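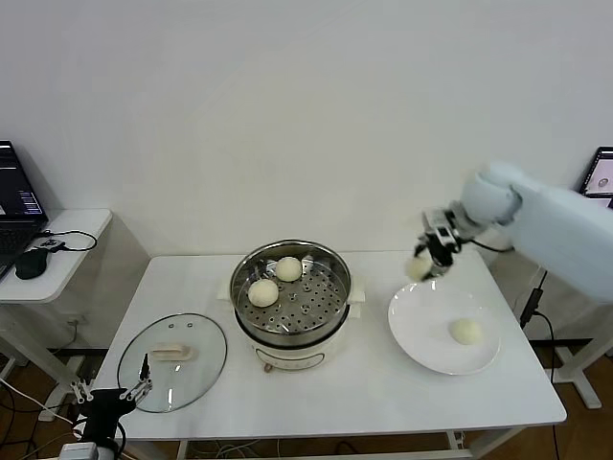

Two buns on the steel tray of the Skomley.

I've owned bamboo steamers for most of my adult life, and I've scorched the bottoms of most of them. The last one went in September, while I was on the phone with my sister about her gutters. So I bought the Skomley electric steamer pot, mainly to have something in the kitchen with more sense than I have.

It's a plain object. Cream plastic base, stainless pot on top, perforated tray inside, a dial on the front. There's no app. I looked for one in the manual with real dread and found only a page about descaling, translated by somebody in a hurry.

You pour water in the bottom, turn the dial and go away. Mine takes 8 minutes to get a decent steam going from cold tap water, which is slower than a pan on the stove and much faster than a pan on the stove I forgot to turn on. When the water gets low it clicks and shuts itself off. The click is quiet. I found this out with a batch of dumplings that sat in there cooling for most of a ball game.

Buns are what I bought it for, and buns are what it does best. I use 265 grams of flour, a recipe I got from Leonor Torres, and they come out puffy and even as long as I remember the squares of parchment. Without parchment they weld to the tray and you eat the top two-thirds. Fish is good too. Broccoli is broccoli.

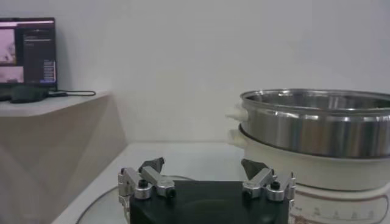
Gripper with both fingers open.

Now the complaints. The cord is short enough to suggest that everyone at Skomley lives inside an outlet. The handles are fine when you lift the thing cold, but after a long run I'd want a towel. And the lid drips. Every steamer lid drips, I know, and my old bamboo ones didn't, which was the one thing they had going for them besides looking nice on a shelf. I wrap the lid in a dish towel now and feel like my grandmother.

Cleaning is easy if you do it right away.
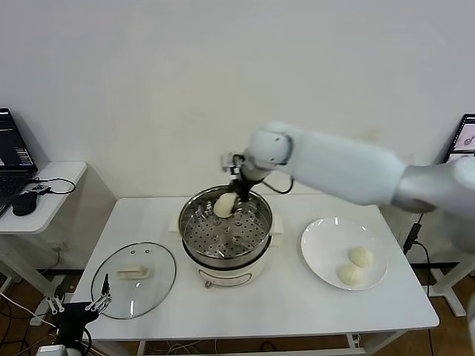 If you leave it overnight, the starch sets in the holes and you'll be in there with a toothpick, thinking about your choices. The pot can go in the dishwasher. The base can't, and the manual says so on every page.

Before buying I borrowed the Distau from Tiago Simões for a couple of weekends. It has three stacking tiers and a digital timer that plays a tune. The tiers are clear plastic and went cloudy on him in the first year, and the tune is long. If you cook for a crowd, the tiers might win you over. I cook for two, one of whom is suspicious of steamed food.

I paid $327 for a coffee grinder once, so I'm not the person to ask about value, but the Skomley cost a small slice of that and gets used more. Four stars. I'd give it the fifth for another foot of cord.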